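Courses > Capstone Reports > Comparing Two Hand Controllers for a Laundry Task

The sales sheet for the Bhat controller promises "natural" grasping of soft goods. I had my doubts, and after 60 trials I still have most of them.

My partner Orest Bilyk and I set up the same job for both controllers: cloth, a basket on a chair, a washer next to it. The Bhat runs a learned grasp policy. The Widley is plain position control with a force limit, and it costs 4000 dollars less. Arms and hands stayed the same throughout. 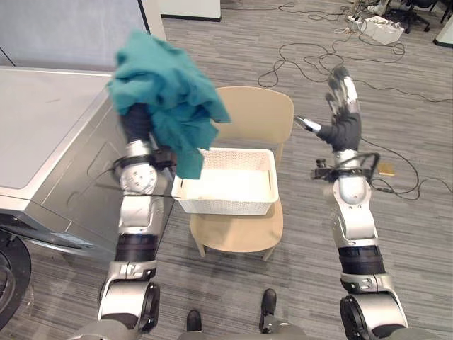 Work around the basket, with the teal cloth in all three views and the black garment in the last two.

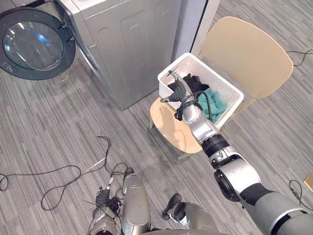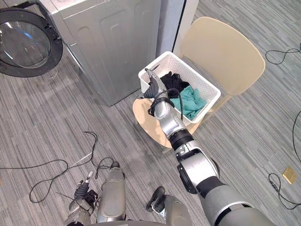

We scored a grasp as good only if the cloth left the basket and stayed in the hand for 3 seconds. By that rule the two controllers came out nearly even. The Bhat was better when two items overlapped – but it was also slower, and it sometimes closed on the basket rim and reported success. We threw out one batch from March when a wrist cable kept snagging.

I don't think our data supports buying the Bhat for the Lornmont lab. Orest disagrees, and his argument is in Appendix B. One basket and two pieces of laundry is a thin test either way, and I would want towels of different weights before trusting anyone's ranking, ours included.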